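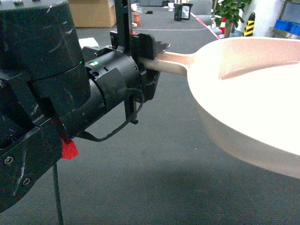 11 October 2026

Second evening on the grip problem at the Brerbridge workshop. New toothed finger plates fitted. The old smooth ones let a pan handle rotate as soon as the wrist tilted, so I filed teeth into the spares and hung the frying pan off them as a load.

Held for 300 seconds at 6 N·m on the wrist. Position error stayed flat. At 400 seconds the motor driver threw a thermal warning and I stopped the run.

Reijo thinks the current limit is set too high — he may be right, it has been at 1,000 mA since August. Tapio wants rubber on the teeth. I would sooner fix the current first and change one thing at a time.

Cable loop under the wrist still hangs too low. Needs a clip before any full roll. Order M3 screws from Väisänen.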